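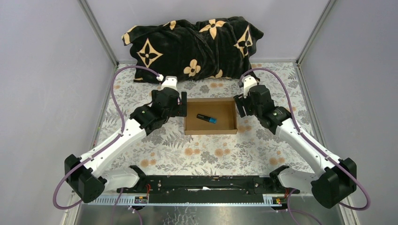
Can machines do chores yet? Questions we get asked

Last updated 24 November 2024

Can a robot tidy my house?
No. A robot vacuum will do the floors, and a dishwasher will do the dishes once you have loaded it. Nothing on sale will go round a room, pick up what is lying about and put it where it belongs.

So what can two arms on a bench do?
Small jobs within reach. Taking one marker out of a shallow cardboard tray is a fair place to start. The tray has low walls, so a gripper finger can get down beside the marker, but a marker lying at an angle means the gripper has to turn to match it before it closes.

Why is that hard? A toddler can do it.
A toddler can feel the pen slip and grip harder. Many low-cost arms have no sense of touch and go by what the cameras see.

What about laundry and bedding?
Soft things are harder than pens. A rumpled pillow has a different shape each time you put it down, and the pattern on it bends with the folds. We would not promise you a made bed.

Do you need two arms?
For a single pen, no. For holding a box still while something is taken out of it, or for folding, yes.

How does the arm learn a job?
A person steers it through the job many times and a program is trained on the recordings. At Wedmont we did 245 runs for our first sorting job, which was too few. The next one had 2,000.

Is it any different on the shop floor?
Yes, it is easier. Parts arrive in the same place, facing the same way. The Prukska packing cell puts two items in each carton all shift. Move the cartons to another table and it has to be set up again.

Do the cables get in the way?
They can. Leave enough slack for the full reach, fix them along the arm, and check them before each session.

Can I buy a set-up from you?
Not at present. We publish our notes and parts lists under the project name Eltomora. Questions about either can be sent through the contact form.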